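Chapter 5
Where Examples Come From

My first month at Nevov, I figured gathering demonstrations would be the easy part. Raelene Prendergast handed me the controls and said she wanted 155 good ones of a single chore, and I thought, fine, done by lunch! I had 27 by dinnertime, and she threw out 20 of those (I'd been doing every one exactly the same way).

So before we touch any training code, let's talk about variety. Take one bottle and one drawer.
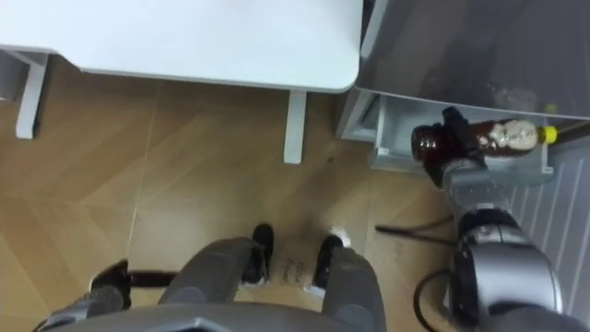 Change the grip a little, change the angle you come in from, and keep notes as you go.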